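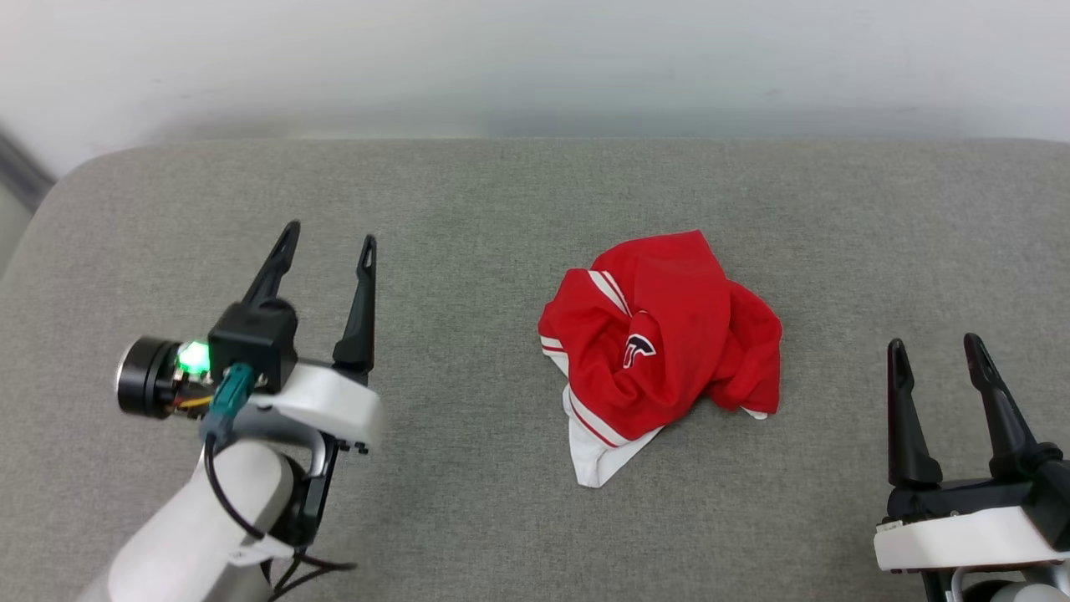 Sillwood Fen is a spring-fed alkaline fen in the Vidmont uplands, noted for its sedges, orchids and late-summer wildflowers. It covers 52 acres on the lower slope of Clanov Ridge and drains south into Chaturvedi Creek. The site has been managed as a botanical preserve since its purchase from a dairy farm, whose pastures still border it on the east.

Geology and water

The fen lies over a bed of gravel left by glacial meltwater. Rain falling on the ridge sinks through limestone, picks up calcium, and comes out along a line of seeps at the foot of the slope. Flow from the seeps varies little through the year, and the ground near them seldom freezes, even in January. Where the water reaches the air it leaves a soft, pale deposit known as marl. The peat below the seeps is 11 feet deep at its thickest point and thins toward the creek.

Plant communities

Three zones are recognized. The marl flats, which lie closest to the seeps, have sparse plant cover and little competition for light. Typical species are grass-of-Parnassus, Kalm's lobelia and low spike rushes. Round-leaved sundew grows on the raised moss hummocks at the edge of the flats but not on the marl itself.

The sedge meadow takes up most of the preserve. Tussock sedge is dominant in the wetter parts, with shrubby cinquefoil, swamp thistle and Riddell's goldenrod on firmer ground. Showy lady's slipper occurs in two colonies along the north edge – both in light shade, and both fenced against deer. Fringed gentian is biennial, and its numbers rise and fall sharply from one year to the next.

The shrub border, made up of red osier dogwood, poison sumac and several willows, separates the meadow from the dry woods on the ridge. The woods hold large-flowered trillium, hepatica and wild ginger, but these are not fen plants and are left out of the preserve's species list.

Flowering season

Marsh marigold opens first, usually in April, along the channels below the seeps. The lady's slippers bloom from mid-June into early July. Grass-of-Parnassus and the gentians follow from August until the first hard frosts.

Threats and management

Glossy buckthorn is the main invasive shrub. It is cut in winter and the stumps are treated the same day. Narrow-leaved cattail has spread from a ditch on the farm side and now forms a solid stand below the third seep. A management plan dated Jan 16, 2019 divided the meadow into 14 burn units, of which no more than 2 may be burned in a single spring. Marl flats are excluded from burning.

Access

A boardwalk runs from the Clanov Ridge parking area to the edge of the sedge meadow. The marl flats are closed to foot traffic except by permit – the surface is easily broken and slow to recover. Collecting of plants or seed is not allowed.

See also

Alkaline fen
Chaturvedi Creek
Wetlands of Vidmont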